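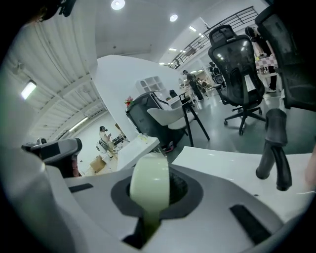 When the grippers came to Clurkolow in August, most of us worried about our jobs, and hardly any of us worried about our wrists. Well, it was the wrists! So, a few tips from our floor, for anyone whose workplace is going the same way.

Give your hands a rest every 20 minutes, even when you feel fine. Suha Fakhoury sets a kitchen timer for all of us, bless her.

Keep the tape in one place, and put it back. 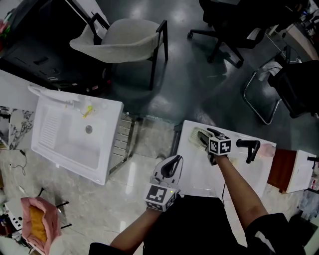

2 min read

Start with small things at the counter, a soap dish or a sponge, and take them slower than you would at home. Wipe the marker cubes with a dry cloth before your shift (I use an old pillowcase, cut up).

The cleaning round used to be plain elbow work, and now a good part of it is showing the machine how we do it, which is tiring in a whole different way. Kobe Martens moved our coffee break up to 10 in the morning and I do think we're all nicer people for it.

Chairs go back under the desks at night, please.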